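Last updated: July

Friday, late

Second day with the Tornus hand on trial. Writing this down before I forget what I told Henrik Rothe on the phone, because he will ask me again next week and I will have changed my mind.

Got in at eight. The hand was still on the arm from yesterday, so no setup except the cable, which I had unplugged overnight out of habit. The Patwary software found it the second time I asked. The first time it gave me the same "device busy" message as yesterday. I restarted the program and it went away. I should write to support about that. The manual has one paragraph on it and the paragraph says to restart the program.

The trial is for two weeks. After that we either buy the kit or send it back in the same case, with the foam. Ukanley is the dealer and they have been fine so far. They wanted a purchase order before they would ship even a loaner, and that took longer than the shipping did. Henrik handled it.

What comes in the kit: the hand, the mounting plate, a bag of screws, the power supply, the software license on a card, and a printed quick start guide that covers a different version of the plate. I worked out the plate by holding it up against the wrist and turning it until the holes lined up. I would have liked a drawing. There is one online but you need an account, and the account needs someone at Ukanley to approve it. They approved it this afternoon, when I no longer needed it.

Morning was the grip test. I set the counter to 400 cycles, open and close on a foam block at medium force, and sat next to it doing invoices. It logged 398 good ones. The other 2 were both marked as timeouts. I didn't see either of them happen. I looked at the log and they were close together, early on, so my guess is the cable or the software and not the fingers. I can't prove that. I'll run it again Monday with the log set to full detail and see if they come back.

Spent the rest of the morning on the wrist camera. The view is useful for checking how the fingers close, but a good part of it is taken up by the hand itself. Plate on one side, the link down the middle, fingers under that. I moved the mount one hole over and gained a little. I moved it one more and lost the fingertips, so I went back.

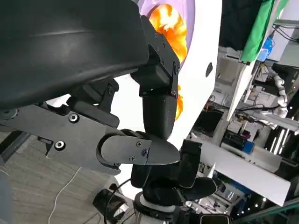

The Mudex people sell a side mount that is supposed to fix this. It isn't part of the kit and Ukanley doesn't carry it, so it would be a separate order. I put it on the list with a question mark. If we only use the camera for a quick look before each grip, what we have is good enough. If Henrik wants to track small parts with it, it isn't.

Ate lunch at the desk. Cheese sandwich, the last of the peaches.

In the afternoon I tried real objects. The tape roll was easy. The coffee can was easy if it came in from the side and bad from the top, where the fingers close on the rim and slide. The marker pens took the most time. It can pick one up from the bench if the pen is lying straight across, and it misses if the pen is at an angle, unless I turn the wrist first. The old two-jaw gripper does pens without any fuss. I have to be fair about that when I write this up. We don't need fingers for pens.

Where the hand did better was on anything with an odd shape. It held the spray bottle by the neck, and it held the bag of cable ties, which the old one drops nearly every time. It's slower to close. I didn't time it but I noticed it, and I think anybody watching would. There's a speed setting in Patwary and I left it at the default, so that's another one for Monday.

Noise is all right. Lower than the old gripper, no air hiss. I could take a call next to it.

Called Henrik at four. He asked if I would buy it. I said I would buy it if the timeouts were the cable, and if the price they quoted included the second year of the license. He thought it did. I read him the line from the quote and he agreed it didn't. He is going to ask. He also wants to know if the finger pads can be replaced without sending the whole hand in. I looked at the guide and couldn't find anything on it. Added that to the email for Ukanley, which is now long enough that I should probably just call them.

Shut everything down at five thirty. Left the hand on the arm, fingers part closed, cable plugged in this time to see if the busy message shows up on Monday anyway.

To bring Monday: longer cable, the scale from home, the small hex keys, more foam. Ask about the pads. Dentist is at ten, so start the cycles before I leave and let them run.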